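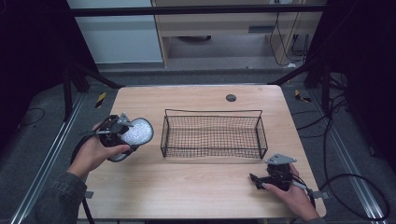 Cesto de tela de arame preta sobre tampo de madeira clara.

Suporte > Placares > Vestereo > Manual do usuário > Seção 6

6. Preparação do placar para jogos de beisebol e softbol

Revisão de segunda-feira, 11 de setembro de 2023

Esta seção parte do princípio de que o placar Vestereo já está fixado no alambrado, ligado à tomada e aceso. Se ele está fixado e apagado, volte à seção 3. Se está aceso e no chão, volte também, com mais pressa.

6.1 Antes de ligar o console

O console de mesa e o painel conversam por rádio. O alcance é de 245 metros em campo aberto, distância suficiente para operar o placar de qualquer ponto do estádio, inclusive da fila do pastel, embora não recomendemos.

1. Coloque o console à sombra, com a antena na vertical.
2. Confira se a chave lateral está na posição BASE. A posição QUADRA é para basquete e futsal e vai exibir um cronômetro regressivo que deixará os treinadores muito confusos.
3. Ligue primeiro o painel e depois o console. Na ordem inversa também funciona, em dias de bom humor do receptor.
4. Aguarde o bipe duplo. Um bipe só significa que o console ligou e não encontrou ninguém com quem falar.

CUIDADO: não abra o painel para "dar uma olhada" enquanto ele estiver ligado à rede elétrica. Não há nada lá dentro que melhore quando olhado.

6.2 Cadastro da partida

1. Pressione MENU e escolha NOVO JOGO.
2. Digite o nome do visitante, depois o do mandante. Cada campo aceita até 13 caracteres. Clubes com nome de santo, cidade e fundador terão de escolher entre os três.
3. Defina o número de entradas. O padrão de fábrica é nove; para categorias de base, use 6 ou o que mandar o regulamento do torneio.
4. Em REGRA DE MISERICÓRDIA, escolha a diferença de corridas e a entrada a partir da qual ela vale. O placar só pisca um aviso, e quem encerra a partida continua sendo o árbitro.
5. Pressione GRAVAR. O painel zera tudo e mostra a parte alta da primeira entrada.

Nota: o visitante ocupa sempre a linha de cima. Recebemos todo ano pedidos para inverter a ordem, quase todos de mandantes.

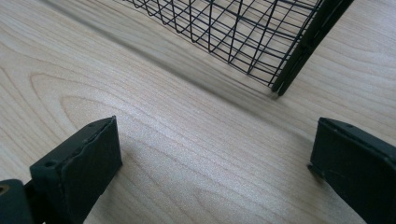
Com a partida gravada, faça o teste de segmentos (MENU, TESTE, OK). Todos os dígitos devem acender como 8. Se algum 8 parecer 6, anote a posição do dígito e consulte a tabela de módulos no fim do manual. Um jogo disputado com esse defeito costuma produzir duas versões do resultado, ambas defendidas com firmeza.

6.3 Operação durante o jogo

1. Use as teclas BOLA, STRIKE e OUT à medida que o árbitro principal sinaliza. Espere o sinal. O arquibaldo da primeira fila também sinaliza, mas não está homologado.
2. Na quarta bola ou no terceiro strike, o console limpa a contagem sozinho depois de 3 segundos. O terceiro strike soma um eliminado; se o rebatedor chegar à primeira base em um terceiro strike não agarrado, corrija com SHIFT + OUT.
3. Faltas com dois strikes não alteram a contagem. Não pressione nada.
4. Para marcar uma corrida, pressione CORRIDA uma vez para cada corredor que pisar no home. Um home run com bases cheias são quatro toques, dados com calma, por mais que a arquibancada pule.
5. No terceiro eliminado, pressione TROCA. O painel passa para a outra metade da entrada e apaga a contagem.

Nota: rebatidas e erros ficam em teclas separadas e não afetam o total de corridas. A decisão entre uma e outro é do anotador oficial. O operador que tiver opinião própria a respeito pode guardá-la para o jantar.

6.4 Correções e falta de energia

Para desfazer o último lançamento, segure VOLTA até ouvir o bipe. O console guarda os últimos 13 comandos. Além disso, a correção é feita à mão em MENU, EDITAR.

Se faltar energia, o painel apaga e o console segue na bateria com a partida preservada. Quando a luz voltar, repita o passo 3 do item 6.1 sem escolher NOVO JOGO. Quem escolher NOVO JOGO na sétima entrada precisará da súmula de papel e da boa vontade dos dois bancos.

CUIDADO: em caso de raios, desligue o painel da tomada e deixe o campo junto com os jogadores. O placar fica.

Ao terminar, grave o resultado em MENU, ENCERRAR, antes de desligar o console.

Este artigo foi útil? 6 compartilhamentos

© 2023 Samwood Placares Esportivos | Fale conosco | Voltar ao topo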